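Trodby Hand-Held Gripper Kit – README for the home tidying sample

Read me first

Trodby is a hand-held gripper kit for recording everyday jobs in people's own homes. You hold a gripper in each hand, do the chore, and the kit saves what the grippers saw and how wide the fingers were at each moment. No arm on a bench, no lab, no pretend kitchen. We have been using the kit since June and we are very fond of it, so please forgive the odd burst of excitement in what follows.

The file you are reading goes with the tidying sample, release of 6 October 2019. It was put together by Waltraud Hinrichs (recordings, consent forms, most of the checking) and Bernd Tiedemann (playback tool, file layout, anything with a cable).

What you get in the box

Two grippers with handles, left and right. They are the same apart from the label inside the grip.
Four blue ribbed finger pads, already fitted, and a spare set in a paper envelope.
Two charging leads.
A small card with the finger width marks, used for the start-up check.
The Plellilik playback tool on a memory stick, or by download if you prefer.

What you get in the sample

1,510 recordings were made for this release. 1,075 passed both rounds of checks and are in the main folder. The others are kept in a folder called "second_pile", and we would like you to have those as well. There are some lovely near misses in there and they are useful if you want to teach a machine what a bad grip looks like.

The jobs are grouped by what is being handled:

boxes – small cartons and packets, picked up from cloth, desks and beds
bins – moving or steadying a wastebasket, empty or with rubbish inside
clothes – folding, stacking, moving a pile from one place to another
odds and ends – cups, bottles, leads, anything that didn't fit elsewhere

Each recording has one short line of plain text saying what the person was asked to do. We kept these lines exactly as they were spoken, so you will find "pop the box over there" next to "move box to left side". Please don't tidy them up before you've had a look at them. People really do talk like that!

How the rooms were chosen

They weren't, much. We asked people to work in the room they would have used anyway and to leave it as it was. Bedrooms turned out to be the favourite, which surprised Bernd (he had bet on kitchens and now owes Waltraud a cake). So expect bedspreads, curtains, coats, cables and a good deal of pattern. If your software has only ever met plain grey tables, it's in for a shock, and we think a healthy one.

From the boxes and bins groups:

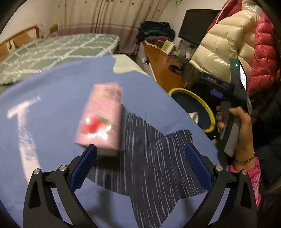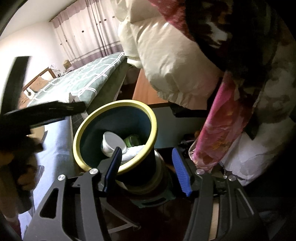 Lens and view

The wide lens is the part of the kit I'd praise first. It sits behind the fingers and takes in a huge amount of the room, at the price of dark rounded corners and straight lines that bend towards the sides. We have left all that in. If you want flat pictures, Plellilik can straighten them on export, but you lose a fair bit at the edges and we think the edges are worth keeping. The other gripper often turns up there, and so does the next thing the person is going to reach for.

Fast movement blurs. Shiny surfaces throw bright spots. Both are marked in the notes file with the words "blur" and "glare", so you can leave those stretches out or, better, go looking for them on purpose.

The finger pads

I was doubtful about the ribbed pads at first. The smooth ones on the old Ruppert grippers were easier to wipe clean and I'd grown used to them. After a week with the ribbed type I wouldn't go back. They hold thin card without crushing it, and they cope with the smooth sides of a plastic tub far better than I had expected. They do collect fluff from knitwear and blankets. An old toothbrush sorts it out.

Swap the pads when the ridges look flat. They slide off towards the tip – don't pull them sideways.

Starting a recording

1. Charge both grippers. A full charge gives 45 minutes, which is plenty for one room.
2. Switch on the left one, then the right. Wait for the green light on each.
3. Open and close the fingers over the marks on the card.
4. Say the job out loud, then start.
5. Press the button on the grip when you've finished. Keep still for a moment first, otherwise the last bit of movement gets clipped.

Keep single jobs short. Anything over 15 minutes makes a very large file, and by then you're usually doing several jobs anyway.

Things we know are wrong

The left and right clocks can drift apart on long recordings. Plellilik lines them up again when you open the folder, but if you read the raw files yourself you will need to do this by hand. The numbers are in "offsets.txt".

Finger width reads slightly high when the battery is low. It's a small error and it is always in the same direction.

Most of our people are right-handed. We'd love more left-handed recordings, so if that's you, please get in touch.

A few of the spoken lines were saved twice. Harmless, but it will throw off your totals if you count lines and not folders.

People and privacy

Hands, sleeves and coats appear all the time, and now and then more of a person than that. Everyone who might be seen agreed to it in writing beforehand. We removed recordings with readable letters, family photographs or faces in them. If you find one we missed, tell us the folder name and it will be gone from the next release.

Using it

Teaching, research and your own experiments are all fine. Please name the sample and its release in whatever you publish. If you want to build it into something you sell, write to Fundlow, who look after the kit and answer emails faster than either of us.

Changes since the last release

Added the clothes group.
Notes file now marks glare as well as blur.
Plellilik opens folders with spaces in their names (sorry it took so long).
Spare pads now come in the box, after a great many requests, several of them from Waltraud.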